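**Progress report to Lovmont: manipulation planning software, second reporting period**

The work in this period covered three parts of the software: the grasp planner, the scene loader for the simulator, and the logging tools. Motion control was left as it stood in February except for one fix, noted further down.

**Grasp planner.** The planner now treats tall, thin objects as a separate class. The earlier version sampled grasps evenly over the whole surface, and for an upright book most of those samples fell on the covers, where the fingers cannot close. The new version samples along the top edge and the spine first and goes to the covers only when both sets are exhausted. Candidates are then checked against the arm's own links and the mounting block. Planning stops after 80 candidates or at the first collision-free path, whichever comes first.

The household counter scene is now the default for regression runs. It places the upright book among kitchen and household items, with the arm mounted on a block at the counter.
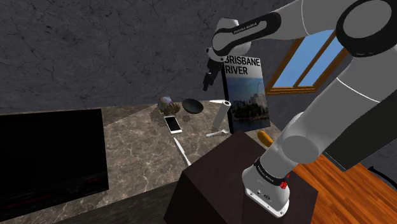

*Olumide Adeyemi and Joanne Gosling, Ultham project - Aug 13, 2020*

The regression set holds 21 start states on this scene. In the last full run the planner returned a valid path for all but five of them. Three of the failures have the same cause: the approach to the top edge is clear, but the retreat brings the forearm too close to the counter. The other two are timeouts and have not been traced. We do not plan to raise the candidate limit to hide them.

**Scene loader.** Garba Afolabi rewrote the loader so that object poses, friction values and collision meshes are read from one file per scene. Previously the poses were in one place and the meshes in another, and the two drifted apart. The loader now refuses a scene if any object starts in contact with the arm. Small, flat items such as the phone still settle with a slight jitter in the first steps of a run. A longer settling phase reduces it but adds to the run time, and the value in use is a compromise.

**Motion control.** One fault was corrected. When a plan was canceled during the approach, the controller kept the last velocity command for one extra cycle. It now drops to zero at once. The fix was reviewed by Ikechukwu Dauda and is in the current release.

**Logging.** Each run now stores the planner's rejected candidates together with the reason for rejection. Temitope Omoregie wrote the viewer that steps through them. Log files are much larger as a result, and old runs are being compressed on the Jallutby server.

**Not done.** Perception is behind schedule. The planner still takes object poses directly from the simulator, so the results given above say nothing about performance with estimated poses. The pose estimator runs on its own but has not been joined to the planner. The interface between them is agreed and the message format is fixed.

**Next period**

- Join the pose estimator to the planner and repeat the regression set with estimated poses.
- Add a retreat check to the candidate test.
- Trace the two timeouts.
- Deliver the scene file format to Ó Conaill for comment.

Spending is within the approved budget. We request that the perception milestone be moved back by six weeks, with no change to the total.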